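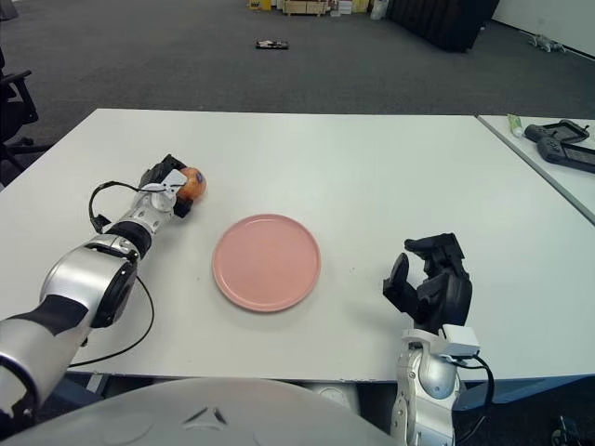 3.2 Serving surface and laying out

5 August 2023
Ariel Pangilinan, Hye-jin So and Dae-han Kwon
Reading time: 17 min

Each household in the study was asked to put out fruit in the way it normally would for one person eating alone. We did not say what to put it on. Of the 129 servings recorded in June, most used a plate, a smaller number used a bowl, and 20 used nothing at all, the fruit going straight on the table. Servings where the fruit was peeled or cut beforehand were coded separately and are dealt with in section 3.4.

Plates were coded for shape, colour, finish and rim. The rim turned out to matter more than we had allowed for in the Clemano pilot. Round fruit rolls, and people who owned only flat boards tended to wedge the fruit against a cup or a folded cloth. A slightly raised rim, like that of the pink plate in Figure 2, was coded as "low" – deep rims, where the side stands up clearly from the base, were coded as "bowl-like" and analysed with the bowls.

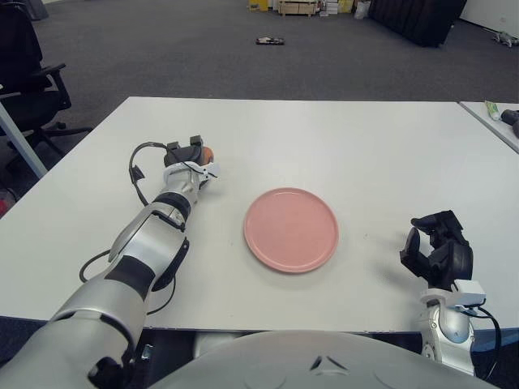 Figure 2. Round plate with a low rim, coded as empty.

Placing was the second thing we coded. Ok-hee Shim and Do-yoon Shim worked through the servings separately, marking where the plate stood on the table and whether the fruit was on it, beside it or still held. A plate standing as the one in Figure 2 does, in the middle of a white table with nothing on it and the small orange item still off to its left, was entered as "central, empty, item held or beside". The two coders disagreed mostly over plates near a table edge, and these were settled by discussion using the Fidulon scheme. Items on a neighbouring table were left out of the count.

Colour was recorded in everyday words. Pink and salmon were treated as one group, as the coders could not keep them apart under different lighting. We found no link between plate colour and where the plate was put, though the number of coloured plates was small and we would not make much of this.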